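**[reelroom] Re: Patholm's November slots, worth keeping on the list?**

3/15/23 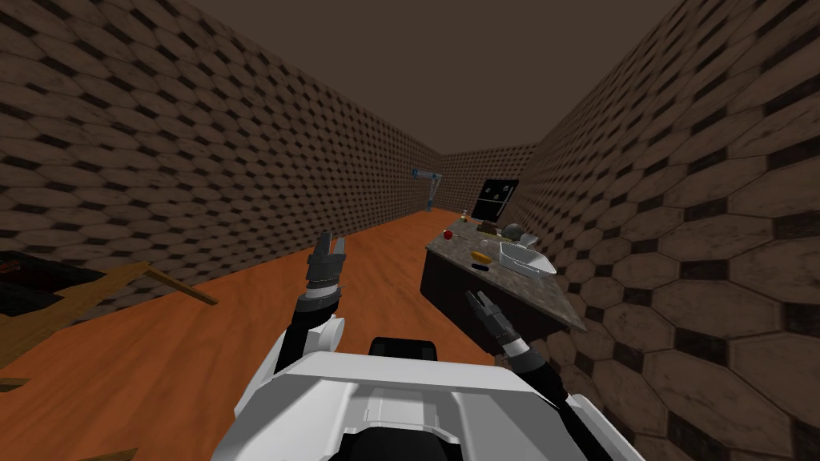
Simulated robot, both arms forward, over an orange floor.

Hi all,

Replying to Alžběta's message, quoted in part:

> I played Hekine again last night on the 20 cent stake and I still don't see what the fuss is about. 486 spins, one bonus round, and the bonus paid less than a decent base game hit. Golob did the same to me last week. Are we keeping both on the recommended list, or can we drop one and make room for Milberg? I would also like to know where the 1,000x figure for Hekine came from. It isn't in the paytable I have.
>
> Alžběta Hrubý

The 1,000x figure was mine. It came from the help screen in the first version, the one Patholm put out in November. They changed the help screen when they updated the game and the line about the top win is gone. I don't know if the cap itself changed. I wrote to their support address and got a form reply, so I've taken the number off our page until somebody can show me where it's written down.

On Hekine in general, I'd keep it. It's a high variance game and one bonus in a session that long is bad luck, but I've had worse. The free spins are only any good if the sticky wild lands on reel two or three early. If it comes late you get what you got. I do think our write-up should say that more clearly – at the moment it reads as if every bonus is a big one.

Golob I would drop. The music is nice and the expanding symbol works well enough, but it's the same math as two of their older games with new pictures on top. The bonus buy costs 60 times the stake and in demo mode I got my money back on very few of them. People who want that sort of game already have it on the list.

Milberg I've only played on my phone. The buttons are too close together and I kept opening the paytable when I meant to spin. The respin feature is good, though, and the small wins come often enough that a modest balance lasts. Can someone who has it on a desktop send a few lines? I'd want that before it goes up.

Two other things:

- The demo links for the older Patholm games are dead. I've fixed the ones I found. Tell me if you hit another.
- When you report a session, please put the stake and the game version in. Several reports last month had neither and I couldn't use them.

I'll change the list this weekend unless there are objections to dropping Golob.

Magnus MacAulay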